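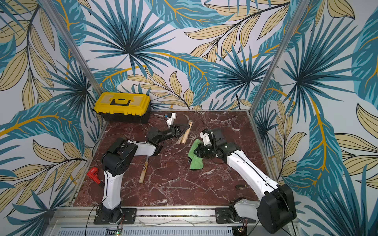

Put the Hammer Back: Against the Pegboard

Margus Lūse
Sunday, January 22, 2023

I have owned three pegboards. Took the last one down in September and I'm not going back.

You know the kind. Every tool on its own hook, an outline drawn behind it in marker so you can see what's missing. Like a crime scene. Every home magazine runs one each winter and every winter somebody in my building in Sudville goes out and buys the kit. The Navickas place sells one for 39 dollars, hooks extra. I have bought a lot of extra hooks.

My argument is simple and I'm going to make it fast as I have a door to rehang before lunch. Most people who live in apartments and fix things a few times a month need one toolbox with a lid and a handle. Yellow and black plastic, fine. Ugly is fine. Put the hammer in it. Close it.

What goes wrong with the wall

A wall of tools only works if you work at the wall. I don't. I work at the bathroom door, the kitchen drawer that sticks, my sister's back step. So the hammer leaves its hook on Monday and goes to live on the windowsill, and the outline sits there accusing me until the weekend. With a box the whole lot comes along. You do the job, you put it all back in, you carry it home. No tour of the house looking for the chisel.

And dust! Pegboard people never mention dust. A hammer that hangs for a year over a radiator needs a wipe before you want it in your hand. Tools under a lid mostly don't.

The table is the problem anyway

Tools end up on the nicest flat surface you own. Every time. In my house it's the dining table, in yours it might be a marble top, dark red with white veins, too handsome for the purpose, and there's the hammer lying on it with the chisel a little way off and a cloth crumpled up like somebody left in a hurry. I don't think this is a moral failing. A table is the right height and the light is good. But stone chips and stone stains, and a hammer head isn't gentle when you set it down tired.

So clear it in an order. Mine:

Chisel first. It has an edge and you'll lean on it.
Hammer next, head down in the box, handle toward you.
Clamps after that.
Little plastic bits go in a jar, even if you don't know what they belong to. Especially then. I found out what one of mine was for after 2 years (the towel rail).
Cloth last.

About the cloth. I'm a microfiber person, green ones, and I will defend it. Paper towels leave lint in everything and an old T-shirt just pushes the dirt around. But a microfiber left in a ball on the table picks up grit, and then you wipe your good marble with grit. Shake it out the window. Fold it, lay it on top of the tools, shut the lid.

The objection

My neighbor Pellow says a box is where tools go to get lost. He has a point, I've dug through boxes with 123 loose screws and one dead battery in the bottom. But that's a box nobody empties. Tip it out twice a year and throw away what's broken, takes ten mintues. He also says his wall looks good, and it does. There's a newsletter called Handier that ran a photo of it. He still borrows my hammer.

I'm not against nice things on walls. Put up wallpaper! Big leaves, jungle, whatever you like. I'd much rather look at leaves over dinner than at a row of pliers, and paper doesn't need 384 holes drilled in it to start with.

Anyway. Door.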